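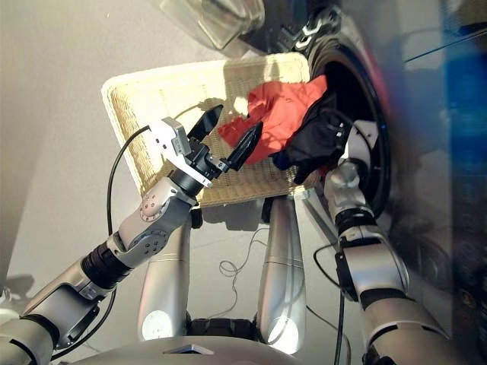
FOR IMMEDIATE RELEASE

Zandell brings out the Prernico, a wicker laundry basket made to sit in front of your washer

FEVTON – Hi, I'm Reet Kairys, and I run Zandell, the little home goods shop on the corner across from the post office. I'm writing this one myself (you'll be able to tell) to let you know that our new laundry basket goes on sale in January. It's called the Prernico, it's rectangular, it's cream-colored wicker, and I've been pestering people about it for most of a year, so I'm very happy to finally pester the press as well!

I've wanted to do a laundry basket ever since we opened. We sell bread boxes, coat hooks, drying racks and a really nice line of dish brushes, and customers kept walking past all of it to ask me where the laundry baskets were. For a long time I sent them to the hardware store. Then I bought a front-loading washer for my own house and found out how much of my laundry day was spent bent over with an armful of damp towels, chasing a basket across the floor with my foot.

So that was the starting point. A front-loader has its door low down, and you end up working between the drum and whatever you've put next to it. A round basket rolls its belly up against the machine and leaves a gap on each side, and socks go down those gaps like they've been waiting for the chance. A rectangular one can be pushed along the front with its long side to the washer or turned the short way if you've only got a narrow strip of floor. My own laundry room is a hallway with ambitions, so I turn mine the short way and step around it.

The weaving is done by the Ozoliņš workshop, a family business with a long, drafty building out past the grain elevator. I brought them a cardboard box with the top cut down and said, "This, but pretty." They were very patient. The first try was too deep, and I had to go in up to the shoulder for a washcloth. The second was so shallow that a set of sheets slid straight over the rim. The third one had the right depth but the corners were pinched, and one of my sweaters came out with a pulled thread, which I brought back to the workshop in a bag as evidence. We went back and forth over the rim more than anything else. You want it smooth enough that you can drag a wet pair of jeans over it, and you want it stiff enough to lift by.

We picked cream after looking at a much darker brown, and I'll admit I held out for the brown. But when you're sorting, you can see a black sock against cream from across the room, and you can't see it at all against dark wicker. My mother figured that out in one load. She was right, and she has mentioned it since.

We've made 300 for the first run. Each one carries a small tag with the Ozoliņš name on the underside. If those go the way I hope, the workshop has room for another 700 over the spring and summer, and I'd love for some of those to be a smaller size for people who do baby clothes or who live on their own and wash every few days.

A few things people have already asked me in the shop:

Can wet laundry go straight in? Yes, for the trip from the washer to the line or the dryer. Please don't leave it sitting in there overnight. Wicker likes air. If yours gets damp, stand it somewhere dry with the open side facing the room and let it be until morning.

Does it come with a liner? The liner is separate. It's plain cotton, it ties at the corners, and it goes in the wash with everything else. I use mine for delicates and leave it off the rest of the time.

How do I clean it? A soft brush for the lint, then a cloth you've wrung out well. Skip the bleach. Lint does collect in the weave down at the bottom, and an old toothbrush gets it out.

Will it take a full load? It takes one full load from my washer, towels included. Two loads, no, and I'd ask you not to try carrying that much down a flight of stairs anyway.

The first 100 people who come in for a Prernico will get a liner at no charge. We'll have baskets out on the floor starting on a Monday morning at nine, and the coffee will be on. Bring a load of your own laundry if you want to see how it fits. I mean it! A neighbor of mine brought her quilt in to test the sample, and it went in with a bit of shoving. I told her to let the quilt have a load to itself.

We're also doing a sorting table that day, with a heap of odd clothes from my own house, for anyone who'd like to try the basket with something in it. Kids are welcome to have a go. The reds stay in their own pile, please. I have a pink pillowcase at home that used to be white and I'd like to keep it an only child.

If you're with a paper, a radio station or a home blog and would like to borrow a basket for a couple of weeks, call the shop and ask for extension 2305. That's my desk, and I pick up most afternoons between two and five. I can also set up a visit to the weaving workshop, though you'll want a warm coat.

About Zandell
Zandell is a home goods shop in Fevton. We sell useful things for kitchens, hallways and laundry rooms, most of them made close by.

Press contact: Reet Kairys, Zandell, Fevton, ext. 2305

Recent from Zandell
Drying racks are back in stock
Winter hours at the Fevton shop
How we pick our dish brushes
Coat hooks for crowded hallways
A morning at the Ozoliņš workshop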